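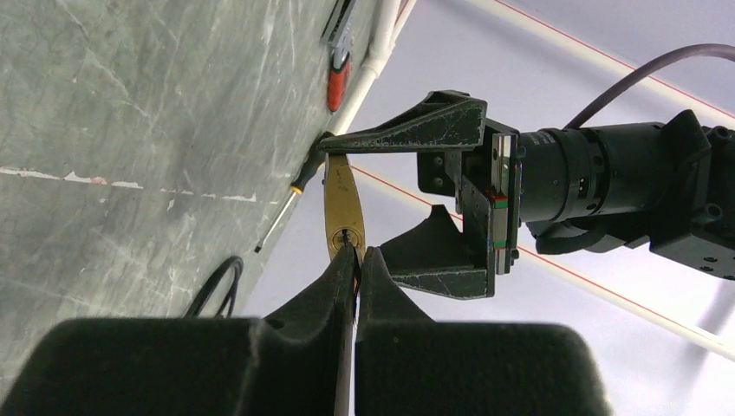 황동색 부품 및 수공구 점검표

작업장: Sostedard 조립실, 작업대 17
점검자: Ornella Melis
점검일: 09/04/2020
적용 기준: 사내 지침 Civden 개정판

1. 부품 외관
1.1 형상: 양 끝이 좁아지는 길쭉한 잎 모양. 도면과 일치. 적합.
1.2 표면: 광택 있는 금색 면. 찍힘과 변색은 확대경으로 별도 확인할 것. 적합.
1.3 구멍: 하단부의 작은 원형 구멍 한 곳. 둘레의 밝은 고리 모양 부분 포함하여 확인. 적합.
의견: 구멍 안쪽 버는 육안으로 판정하지 않는다. 핀 게이지를 통과시킨 뒤 기록한다.

2. 취급
2.1 부품은 세운 상태에서 구멍 쪽을 아래로 하여 잡는다. 적합.
2.2 맨손 접촉 금지. 지문이 남은 부품은 재세척으로 돌린다. 적합.
2.3 보관 트레이 칸막이 상태. 조건부 적합.
의견: Pillum 트레이 18번 칸의 완충재가 들떠 있음. 교체 전까지 해당 칸 사용 중지.

3. 수공구
3.1 드라이버 날 끝의 마모 및 비틀림. 적합.
3.2 드라이버를 부품 가까이에 둘 때 날 끝이 광택면에 닿지 않을 것. 주의.
의견: 부품을 세우기 전에 드라이버를 공구 받침으로 옮기는 것이 원칙이다. 지난 점검에서도 같은 항목이 지적되었다. 작업 순서표 3단계에 문구를 추가한다.
3.3 공구 대장과 실물 번호 대조. 부적합.
의견: 대장의 55번 드라이버가 이전 관리번호 86으로 표기되어 있음. 라벨 재발행 요청함.

4. 작업대
4.1 상판 고정 볼트 조임 상태. 적합.
4.2 통로 쪽 돌출물. 해당 없음.
4.3 조명: Jääskeläinen 작업등 점등 및 각도. 적합.
의견: 광택면 검사 시 정면 조명은 반사로 인해 흠집을 가린다. 측면에서 비스듬히 비출 것.

조치 사항
트레이 완충재 교체: 자재 담당, 8월 정기 점검 전 완료.
공구 라벨 재발행: 공구실, 접수됨.
작업 순서표 수정: 점검자가 초안 작성 후 조립실에 회람.

종합 판정: 조건부 적합. 3.3항 시정 확인 후 재판정.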